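Home | Classes | Repair Days | Join In | Contact

23 Feb 2025
By Cyrill Sutter

Come and build computers with us: a call for participants in the Mimholm bench course

We are looking for people who would like to spend some evenings this spring learning to put a desktop computer together from its parts, and, just as important, learning to take one apart again without losing the screws. The course starts in May at the Plirnwood workshop on the Mimholm side of the river, and we would be so pleased to hear from you, whether you have been tinkering since you were small or have never once taken the side panel off the machine under your desk.

A little about where this came from. For a long while Plirnwood was mostly a place where people brought in lamps, toasters and the odd sewing machine. Then the old computers began to arrive. Offices were clearing out their storage rooms, families were clearing out their basements, and we ended up with shelves of towers that were slow or incomplete but far from finished. I started rebuilding them in the evenings with whoever happened to be hanging around, and it was such good company that we decided to give it a proper name and a timetable.

The bench course runs for 4 weeks, with two evenings a week. You will work in pairs at a table, with an open case lying on its side between you and the loose parts kept in a tray or a holder where you can both reach them. We begin with the processor, which goes into its socket under a little lever, and everyone holds their breath the first time they close that lever (I still do, a bit). After that come the memory modules, the cards, the hard drive and its cables, and the power supply.

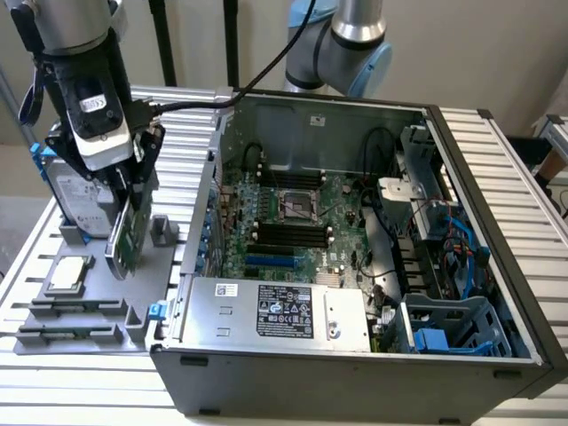

We go slowly on purpose. The first evening is nearly all looking and naming, so that when your partner asks you to pass the chipset heatsink you know what to pick up. By the second week you will be reading labels on drives and power supplies and working out what fits with what. The third week is for cables, and I will confess that I could talk about tidy cables for a whole evening and probably will. In the last week each pair finishes a machine, switches it on, and hunts down whatever is wrong with it. Something usually is, and that tends to be the best evening of the lot!

The finished computers go out through Stosia, our lending program, to people in the neighborhood who need one for school or for job hunting or just for keeping in touch with their families. You are very welcome to borrow one yourself afterward if you need it.

Who we are hoping to hear from

Anyone aged 16 or over. You don't need any experience, and you don't need to be good at math. It does help if you are patient with small things and don't mind asking your partner to hold the flashlight. If your hands shake or your eyesight isn't what it used to be, please come anyway. We have big magnifiers on stands and plenty of good light, and working in pairs means there is always somebody else to get at the fiddly connector in the corner.

We would also love to find 2 people who already know their way around the inside of a desktop and would like to help at the tables. Helpers come to every session if they can, and there is a small payment of $600 for the full course. Tell us when you write if that is the part you are interested in.

What it costs

The fee is $60, tools and parts included. If that is hard to manage, say so in your message and we will sort something out quietly. Zeman, the hardware store on the corner, has lent us a good set of screwdrivers, so please leave yours at home, as they do get mixed up. Wear something with sleeves that stay out of the way, and take off rings and bracelets before you sit down. Tea and coffee are in the front room, well away from the benches.

How to apply

Write us a few lines, by email or on paper through the door at Plirnwood. Tell us your name, which evenings are difficult for you, and what made you curious. It doesn't have to be polished. If you have a friend you would like to be paired with, put both names down. I read all the messages myself and I try to answer within the week, though if you haven't heard from me by then, do give me a nudge.

Back to Classes | Next: Repair Days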